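16 January 2020
Posted by Hiremine for Orna

Cup and Lid Test Technician, part time, Tikville

Orna supplies disposable cups and lids to coffee counters, bakeries and office kitchens. The Tikville site handles incoming inspection, lid fit testing and sample storage. We are filling one part-time technician position in the test room. The position is 20 hours per week, worked in the mornings, and reports to the test room lead.

The work covers small hot drink cups and the plastic lids sold with them. Most of the current workload comes from the Malabanan order, a short-run printed cup with a matching lid. Testing on that order started in December and will continue through the spring. Other sizes will be added to the schedule when that order closes.

Duties

Pull samples from each incoming carton according to the sampling sheet. Label each sample on the underside before it leaves the receiving bench. Samples that arrive crushed, or with a split side seam, are logged and set aside. They are not thrown out until the lead has signed the sheet.

Seat lids by hand and check that the rim is fully engaged all the way around. A lid that has to be pressed more than once is recorded as a second press, even if it ends up seated correctly. Lids are to be lined up with the side seam as shown on the work card for that order. Lid alignment is the most frequent recording error in this room, and new staff should expect their sheets to be checked closely at first.

Carry out leak, tilt and drop tests. Water is drawn from the heated tank and the temperature is written down at the time of filling. The cup is filled to the fill line, lidded, and left standing for 3 minutes before the tilt test. Drips are caught on blotting paper, and the paper is kept with the sheet.

Compare the printed side of the cup with the approved print sample. Look for scuffing, color shift, and artwork that does not meet at the seam. Judgment calls go to the lead with the cup itself. Do not send a written description in place of the cup.

Keep the tabletops clean and dry between runs. Cups are stood upright, printed side to the front. Please do not use marker pens or adhesive tape on the white tables.

Requirements

High school diploma or equivalent. Steady hands and normal color vision, corrected or uncorrected. Legible handwriting, as first records are still made on paper and typed up at the end of the shift. Able to stand for most of a shift and to lift cartons of cups onto a shelf at shoulder height.

Earlier work in packaging, food service or a test lab is useful and will be considered in setting the starting rate. It is not required. Training takes around 14 working days and is paid at the full rate.

Applicants with a latex sensitivity should say so when applying. The room stocks more than one type of glove.

Conditions

Hourly pay, reviewed after the training period and once a year after that. Paid breaks. Parking is behind the building and the bus stops at the front gate. The test room is heated, has no windows that open, and can be humid on days when the tank is in use. Food and personal drinks are kept in the break room at all times, including drinks in our own cups, which have been mixed in with samples in the past.

How to apply

Send a resume and a short cover note through the Hiremine listing. The note should state the mornings you can work, your earliest start date, and any experience with measuring or inspection work. Please do not send work samples or photographs.

Shortlisted applicants will be invited to a practical session in the test room lasting 2 hours. It consists of a lid seating exercise, a print comparison and a recording exercise using the standard sheet. Bring reading glasses if you use them. The session is paid whether or not an offer follows. 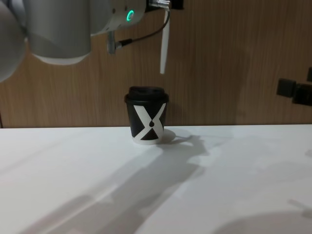 Applicants will hear the result by email after the last session has been held. Sheets completed during the session stay with Orna, and copies can be requested from the test room lead.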